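Search this manual

4. Loading the counter scene and running the first pick

This section covers the simulated kitchen counter used by the Clikthorpe home build. Finish section 3 (arm description, joint limits, gripper) before you start. The same files are used on the shared machine in the Nongate workshop and on a home computer, so paths below are given from the project folder.

4.1 Load the counter

1. Open the project folder and start the scene loader, Miranda.
2. Choose File, then Load Scene, and pick the counter scene. The walls and counter load first, and the objects follow.
3. Wait until the status line reads Ready. On the older workshop machine this can take some 280 seconds the first time. Later loads are much faster.
4. Set the view to Side and check that the cup, the small bottle and the toaster are standing on the marble top with clear space between them.

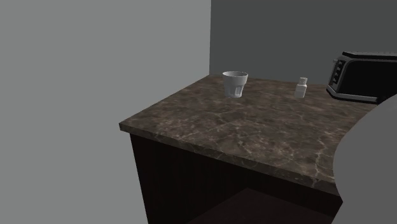
Last changed: 11 May 2021 by Tươi Châu

5. If an object is sunk into the marble or floating over it, do not drag it with the mouse. Open the object's entry, press Drop to Surface, and save.
6. Leave the walls as plain gray. Textured walls slow down the side view and the planner does not use them.

Note: The side view is for checking the layout only. Parts of the counter can be hidden in it. Switch to the Work view before you plan a move.

4.2 Check the arm mount

The arm stands in front of the counter and reaches over it. The base position in the scene file must match the position you measured for your own bench in section 2. If you have not built the bench yet, keep the default values.

1. In the Work view, select the arm base.
2. Compare the X, Y and Z fields with your bench sheet.
3. Press Home. The arm should move to its start pose without passing through the counter.
4. Press Home again. The joint readings should not change.

Caution: Make sure the output selector is set to Simulation. With the selector on Hardware, the same buttons send commands to the real arm if it is powered. Keep the workshop arm switched off at the wall while you work through this section.

4.3 Run a test pick

1. Select the white cube as the target.
2. Set the approach direction to Vertical.
3. Set the speed limit to 2 and the gripper force to Low.
4. Press Plan. The planned path is drawn in blue. Look along the whole path, including the elbow.
5. If the path is clear, press Step to move through it one point at a time. Do not use Run for the first pick.
6. Stop when the fingers are over the cube and check the alignment.

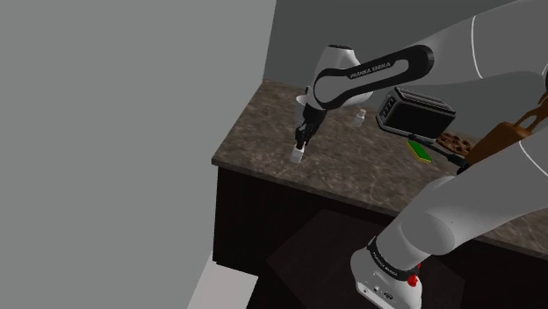 Alignment is checked from the Work view first and then from Top. The fingers should point straight down and the cube should sit directly beneath them. Check the wrist as well as the fingertips. With the arm in this pose there is a cup behind the wrist, near the back wall, and a wrist turned too far can touch it on the way down even when the fingers look right. The bottle to the right of the gripper is the next thing to watch if you change the approach direction. Collision checking covers both objects, but only if their boxes are ticked in the Flilletti panel.

7. Press Step until the fingers are on either side of the cube, then press Close.
8. Press Lift. If the cube slips, raise the gripper force to Medium, reload the scene and repeat from step 1.
9. Save the log under your own name. The log holds 500 entries and overwrites the oldest after that.

4.4 If the plan fails

"No path found": Press Home and plan again. If the message comes back, check the base position (4.2).

"Target out of reach": The base is too far from the counter, or the wrong target is selected.

Cube jumps when the fingers close: The time step is too long. Set it back to the default in the Physics tab and reload. The February version of the scene file had this fault, so replace it if you still have it.

Continue with section 5, Calibrating the real gripper, once you have saved 2 clean logs.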